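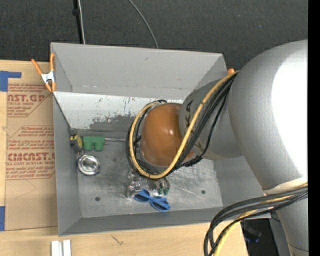 Roman Laskowska empties the lost property bins at the Drilov swimming hall every November. By then there are six of them, stacked in a storeroom behind the ticket desk, and this year's count came to 233 items.

Sunglasses lead the list. Laskowska logged 47 pairs, most of them cheap plastic ones with bright frames. Only two owners came back to ask.

"People buy another pair at the gas station and forget the first," he says. "With a watch they call the same evening."

The hall keeps everything for one season. Each item gets a paper tag with the place it was found, and the tag number goes into a notebook. Keys and phones are locked in the office. The rest goes into open bins, where it is easy to look through when somebody comes to the desk and can't quite say what they lost.

Sorting takes most of a morning. Laskowska puts glasses in one row, goggles in the next, then hats and single gloves. Scratched lenses are thrown out. Good pairs are wiped with dish soap and warm water, dried with a cotton cloth and sent to the secondhand store on Bavska Street, which sells them from a tray by the register.

Prescription glasses go to an optician in town, Sánchez, who checks the lenses and passes them on. Towels go to the animal shelter.

The storeroom is swept the same afternoon, and the bins go back under the shelf until spring.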